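Horkberg Household Recipes: Readme

Version notes, contents and how to use the files

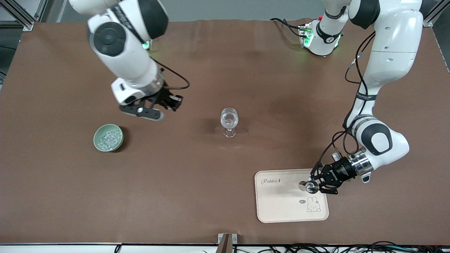
Welcome, and thank you for downloading! This collection holds 242 recipes copied out of family notebooks from Horkberg and the villages up the valley, typed up over several long winters and finally put into one tidy folder last November. If your grandmother cooked with caraway, you will probably feel at home.

What you get

recipes.csv has one row per recipe, with title, household, ingredients, method and notes.
units.csv lists the old measures (the "Koubek cup" is the one people write to me about, and it holds a good deal less than an American cup, so please check before you bake).
notes.txt has remarks that didn't fit anywhere else, mostly from Přemysl Skála, who did the Czech translations and has strong feelings about dumplings.

How it was put together

We typed everything as written, spelling mistakes and all, and then added a cleaned-up English version in the next column. Where a page was stained or torn you'll find [unclear] in the text. I did try guessing in the first version, and Přemysl talked me out of it, quite rightly. Oven temperatures are left blank unless the notebook gave one, and most of them only say "a good oven."

Known problems

The plum cake from the Colen notebook appears twice under two names. 15 recipes have no quantities at all. Method entries are cut at 2000 characters, so the Christmas carp ends rather suddenly; the full text is in notes.txt.

Using it

Cook from it, print it, share it with your cousins. If you reprint a recipe, please keep the household name beside it. Corrections are very welcome, and I usually sit down with the mail on Wednesday evening.

Ingvar Hviid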